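How to Get Tea and Coffee Stains Out of Cups, Plates and Teapots

I grew up in a house where the teapot was never washed with soap, only rinsed and turned upside down on a towel, and I still think there is something to be said for that. But cups are another matter. If you drink as much tea as we do (my husband Edin starts at five in the morning and doesn't really stop until supper), you will know the brown ring that creeps up the inside of a mug and laughs at the dishwasher. I used to scrub at it with whatever was under the sink. These days I do it the slow way, and my mugs look so much better for it!

What you will need

Baking soda, the ordinary kind from the baking aisle
White vinegar
A soft sponge or an old cotton dishcloth
A bottle brush, if you have a teapot or a tall travel cup to do
Denture tablets, for the stubborn ones

Start with a proper wash. I know it sounds silly to wash a thing before you clean it, but a film of grease or milk will sit on top of the stain and keep the baking soda from getting anywhere near it. Hot water, a drop of dish soap, a good rinse, and leave the cup a little damp.

Put a spoonful of baking soda in the bottom and add water a few drops at a time until you have a paste about as thick as toothpaste. Pick some up on your cloth and rub it around the inside of the cup in small circles, going gently. You want the paste to do the work. Most tea stains will start to lift in under a minute, and you'll see the paste go tan. Rinse and look at it in good light, by a window if you can, and go around again if you need to. The spot everybody misses is right under the rim where your lip goes, and the second one is the inside wall behind the handle.

For plates, do the same thing but work from the middle outward. My old Pitdale plates had gray marks all over from forks and knives, and I was sure they were scratches until I tried the paste on one and half of them wiped away. Real scratches will stay, of course, and a plate that has been cut up badly is better retired to sit under a houseplant.

Plastic cups and plates need a bit more patience. Plastic scratches more easily than glazed china, and once it is scratched it holds on to color, so please don't use steel wool or a scouring powder, however tempting it is. Make the paste thinner, use the softest cloth you own, and let it sit for 20 minutes before you rub at all. Tomato sauce is harder to shift than tea. I wash those pieces as usual and then leave them on a sunny windowsill for an afternoon or two, and the orange fades nicely. My neighbor Nuria Beyene taught me that one, and she has raised four boys on spaghetti.

If the stain is an old one, fill the cup with hot water from the tap and drop in a denture tablet. Leave it overnight, then wash it thoroughly with soap and rinse it twice. Keep it well out of the reach of children while it soaks. I put mine at the back of the counter with a saucer on top so that Edin won't drink it, and I am only half joking.

Chalky white marks are a different problem, and they come from hard water. For those you want the vinegar: half vinegar and half warm water, left for an hour, then a soft brush and a rinse. Skip this on anything with a gold or silver band, and on bare metal unless the maker says it's fine. And please never put vinegar in the same soak as bleach, as the fumes are dangerous.

Drying matters more than you'd think. I used to stack everything wet, and the cups picked up a musty smell that got into the first sip of the morning. Stand them right side up on the rack once the outside has drained, and let the air get in before they go back in the cupboard.
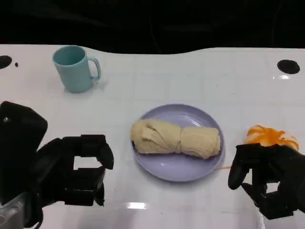 As for how often, I do the whole lot in January when the holiday dishes are put away, and after that I just take care of a mug when it starts to bother me. A quick rinse right after the last sip will save you most of this work anyway, though I can't say I've ever managed it two days running.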